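Notes on Remote Demonstration: Selecting What to Teach

Posted Mon 13 September
29 shares | 2 comments

The Sustthorpe exercise concerns household tidying taught by remote control. An operator guides both arms through a simulated room, and the record of each session becomes a lesson for the robot. The program is maintained at Grultham, where I have been responsible for reviewing demonstrations since December.

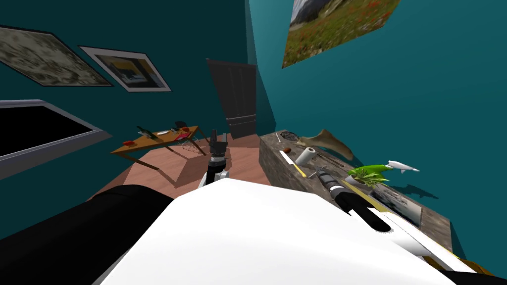
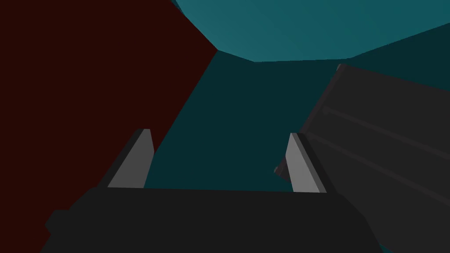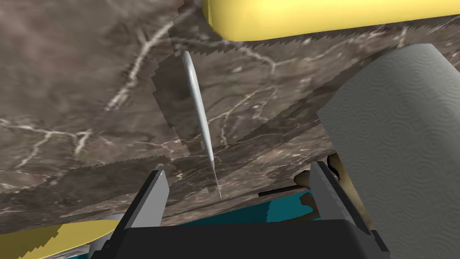

My principal concern in review is the approach, meaning the path a hand takes before it touches anything. New operators tend to hurry it. On a counter where a knife lies close to a paper towel roll, the angle of arrival matters a great deal, and I ask operators to settle the wrist first and open the fingers early. A demonstration that corrects itself at the last moment teaches the correction as well - and we have had to set aside 40 sessions for that fault.

Operators are now limited to 2 hours at the controls. Revised guidance will be issued to the Tekanthorpe group shortly.

Comments (2)

gantry_left: Do you discard hesitant sessions entirely, or trim them?

millpond: The advice on opening the fingers early matches our own practice. Please post the revised guidance when it is ready.

Contact | Copyright Grultham Notes | Back to top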